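Herkumier Terrace Energy Retrofit
Progress report to the Londum Housing Fund
Reporting period: to the end of September
Prepared by Kosmas Drakos, project manager, Bekel Housing Co-operative

Summary

Work on the Herkumier Terrace is in its second stage. The fund's grant covers insulation, airtightness, windows and ventilation for 23 brick row houses, all of them occupied by tenants before the work began. At the end of the period 11 houses were complete and had been handed back. Four more are under construction and the remaining eight have been surveyed but not started.

We are three weeks behind the program submitted with the application. The delay comes from masonry repairs on the north side of the row and from a late window order. The budget is holding, with one call on contingency described below.

Work completed

Attic insulation is finished in every house that has been handed back, and in two of the four under construction. The old vermiculite was tested before anyone entered the attics. Two houses needed abatement and this was done by a licensed contractor before our own crew went in.

Wall insulation is going on the inside face only. The street elevation is protected under the heritage bylaw and the lane elevation is too tight to the lot line for an exterior system. We are using 60 millimetres of wood fibre board on a lime levelling coat, finished in lime plaster. This is thinner than the first design proposed. The moisture modelling showed that a thicker build-up would leave the joist ends too cold through the winter, and the engineer recommended stopping where we have. Sensors have been placed at the joist ends in three houses and will be read monthly until the grant closes.

Basement headers have been sealed and insulated in all completed houses. The stone foundation walls were left bare and repointed, as agreed at the spring review.

Airtightness

Each house is tested before work starts, after the air barrier is in and again at handover. Results at handover have met the target in nine of the completed houses. The other two missed it by a small margin. In one the leak was traced to the party wall at the second floor, where the brick had never been parged above the ceiling line. We have added parging to the scope for the remaining houses. In the other house the leakage is spread around the original stair and we do not think it can be improved without taking the stair out — we are asking the fund to accept the result as it stands.
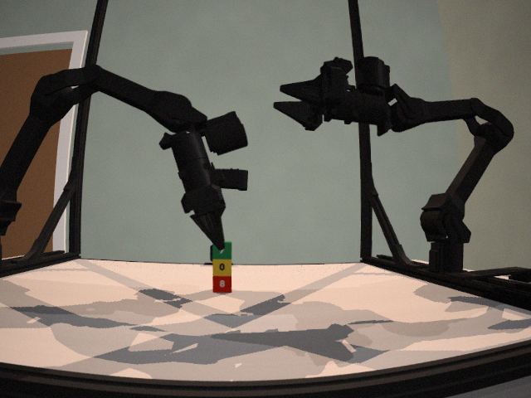

Simulated view: two arms above a tabletop with a stack of three coloured cubes.

Windows and ventilation

The replacement sashes are being made by Eze Joinery to match the existing profiles, with slim double glazing. The first batch arrived on time. The second was held up when the shop changed glass suppliers, and it reached the site 15 working days late. Eze has since confirmed dates for the third and last batch in writing.

Heat recovery units are installed and balanced in all completed houses. Tenants in two of them reported noise in the rear bedroom at night. We fitted longer silencers and the complaints have stopped. The longer silencer is now standard for the rest of the row.

Tenants

Households move to one of three vacant co-op units while their house is being worked on. The planned stay is six weeks and the average so far is closer to seven. Most of the extra time is plaster drying. We have warned the next group to expect seven weeks and have adjusted the moving bookings to suit.

One household has asked not to move until the end of the school year. We have put that house last in the sequence.

Budget

Labour on the north side ran over 1,895 hours in the period, which is more than we had allowed. The brick below the sills was in worse condition than the survey showed and a good deal of it had been patched in hard cement mortar that had to be cut out by hand. The extra cost has been charged to contingency, and a little more than half of the contingency remains. We are not asking for additional funds.

Issues and risks

The north wall of the four end houses has not been opened up yet. If the cement patching continues there, we expect a further delay of one to two weeks.

Lime plaster work has to stop once overnight temperatures drop, unless the houses are heated. Temporary heaters have been reserved and the fuel is within the site budget.

Next period

Complete and hand back the four houses under construction.
Start the next three houses, working east from the laneway.
Take the first set of joist-end readings through cold weather and send them to the engineer.
Submit the revised parging detail to the heritage planner for information.
Issue the second claim, with invoices and test certificates attached.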